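The laundry corner: what earns its place on the table
Speaker notes, revised after the run-through with Oda Wallin

Start without a greeting. Ask for a show of hands: who owns a folding station, a sorting system or anything sold as a "laundry solution"? Wait. Then ask who still has clothes on a chair at home. Expect the same hands.

My position, said early so they can disagree with it: most advice on laundry rooms is written by people selling shelves. I spent a long evening with the Kidano brochure and came away with the suggestion that I decant my detergent. I don't see why. The jug has a handle and a cap. Leave it alone.

Next point, the table. Every guide says keep it clear. I have yet to meet a clear one in a house where washing gets done.
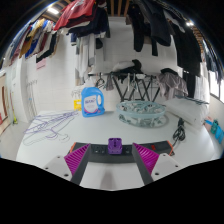

Go slowly through this bit, because people nod at it and then go home and buy boxes. Wire hangers tangle. They will tangle in a box too, and then you have a tangle you can't see. Vidar Ljungberg swears by tying them in bunches of six. I tried it and ended up untying a bunch every time I wanted one hanger. He says I gave up too soon. Possibly.

Clips: same argument. If they live on the clip ring, fine. A separate pot for them, with a label, is a hobby.

Power strips are the one item where I side with the tidy people. Nothing to do with looks. Keep the strip off the spot where you put down damp washing, and don't leave it there because the lead happens to reach. Say this plainly and don't make a joke of it. Torbjørn Westerberg usually asks about wall mounting. Answer: yes, if the wall will take it, and ask an electrician, not me.

Skip the Brondell survey if time is short. It claims 2778 households and a great calm that comes from matching hangers. I'd like to know who was asked, and whether they'd just bought the hangers.

Pillows. They get a mention because they never appear in the sorting charts. Shirts, socks, towels, the charts have a bin for each, and then a pillow comes along and takes up half the table. Read the tag before anything else. If it says don't wash, the discussion is over, whatever your aunt did with hers.

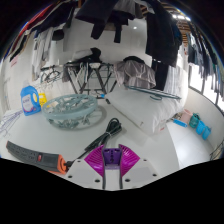 Skidemau, June

Notes added for the second outing of this talk. The room is smaller, and we start at 4, so cut the opening to one question.

Ragnvald Lunde thought I was unfair on clip rings last time. I'd said they take up too much space lying flat. He hangs his on the back of a door and says it's the only thing in the room he'd replace if it broke. Fair enough, put that in. I still think the pegs go brittle, and I still want to see one after four summers outdoors.

Drop the bit on the Sjögren method. Vilgot Eklund went through it step by step and it amounts to "put things back", with a workbook.

Exercise, if they're awake: each person names four things on their own laundry table and says when they last used each. No prizes. Don't let anyone mention baskets until they've done it.

Questions from the floor, then hand the microphone back to Oda. The handout is one side of paper and she has the copies.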